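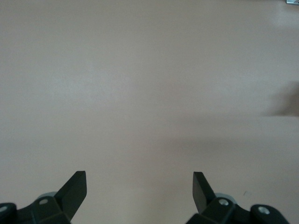
Matte surface, pale pinkish beige, with slight tonal variation.

Color Assessment Panelist (Part-Time, Fixed Term)
Kuvwood Surface Coatings, Jatville site
Reference: 224
Posted Jun 24, 2026

Kuvwood develops matte and low-sheen coatings for interior walls, shelving and work surfaces. The Jatville site handles color matching, batch approval and complaint samples. We are recruiting panelists for the visual assessment group, which grades coated panels against a reference standard and records the difference.

The work

Panelists view sample pairs in a light booth and score each pair for hue, lightness, sheen and evenness. Scores are entered on a fixed scale. A session contains 107 pairs, including repeats used to check consistency. Most samples are near-neutrals: off-whites, beiges, pinks and light grays. Differences in this range are small, and many pairs will differ in one attribute only. Some will not differ at all.

You will also:
- label and shelve panels after scoring
- wipe down the booth floor and side walls between sets
- report scratches, dust or fingerprints on a panel before scoring it
- attend a calibration session at the start of each month

Discussion of scores is not permitted until a set has been closed by the lab technician.

Requirements

Normal color vision, confirmed by a screening test and a hue arrangement test on site. Both are given before interview. Glasses and contact lenses are acceptable if the lenses are untinted. Photochromic lenses cannot be worn in the booth.

You must be able to sit for a full session with short breaks, read printed labels at arm's length, and follow a written procedure without variation. Lab, print, textile or paint counter experience is useful but not required. Training is provided.

Applicants must be 18 or older and legally entitled to work in the United States. Current employees of other coatings manufacturers are not eligible.

Hours and term

Two sessions per week, mornings only, for 3 months. The term may be extended once. Session times are set by the lab and are not flexible.

Pay

Panelists are paid $133 per completed session. Calibration is paid at the same rate. Screening is unpaid, but parking at the Omisness Road lot is free for all visitors. There is no bus service to the site before opening time.

Conditions in the lab

Neutral gray lab coats are supplied and must be worn fastened. Bright clothing visible at the collar will need to be covered. Do not wear perfume or hand cream on session days. Phones are left in the lockers outside the booth area. Samples are fully cured before they reach the panel, and panelists do not handle wet paint or solvents.

How to apply

Submit a one-page resume and the short vision questionnaire through the Zabala applicant portal, quoting the reference above. List any medication that affects your eyesight on the questionnaire only. Do not put medical details in the resume.

Applications are reviewed in the order received, and the posting will be removed when the screening places are filled. Unsuccessful applicants may reapply after six months.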